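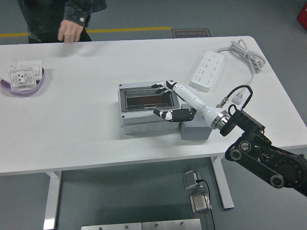 3 min read

Gathering Demonstrations for an Electrical Box Task
Project report, Hindelow robotics lab course

1. What we set out to do

Our group of two had one term to build a small set of examples that a robot could learn from. The task was taken from electrical assembly: work at a gray distribution box on a table, with socket panels and a power strip close by. We did not design the learning model. That part came from the Helta project, and our job was to give it clean data in the format it expects.

We picked an electrical task because the earlier sets in the course were nearly all blocks and cups. A box with a rim and a deep recess gives the arm less room for error.

2. Setup

The table layout was fixed before we recorded anything. The box goes in the middle with a small gray block next to it, the panels sit in a lavender tray on the left, and the power strip lies at an angle on the right. We wrote the positions down on paper and checked them at the start of each session. The arm reaches in from the right side of the table.

Recordings were saved with Savex, which splits a session into episodes and stores the joint positions next to the video. We named episodes by task, operator and number. In May we changed the naming once, and fixing the old files took most of an afternoon.

3. Recording

An episode starts with the arm in its rest pose and ends when the operator presses stop. Anything between two episodes is thrown away. We kept failed tries in a separate folder - Helta can use them, but only if they are labeled. 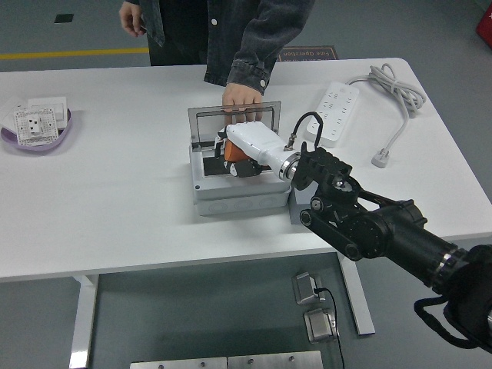
Labeling took more time than recording. Each episode got a task name, a result and a note on whether a person touched anything. The last field was added after we found that the box does not always look the same to the model. With the smoked lid raised and a hand resting on its top edge, the fingers are part of what the camera records, and we wanted those episodes easy to find later. We marked them "assisted" and left the rest blank.

4. Results

We ended with 929 episodes. Of these, 72 were dropped, mostly for missing joint data or a late stop. We checked the others by watching them at double speed.

The Uçar script, which compares start poses across a set, found two sessions where the tray had been put back too close to the box. We kept them with a note.

5. What we would change

Labels should be entered right after each episode. We did ours in batches, and some notes were vague by then. We would also mark the tray position on the table itself - the paper sketch was too easy to misread. The next group can reuse our label sheet, which is in the course folder with the file naming rules.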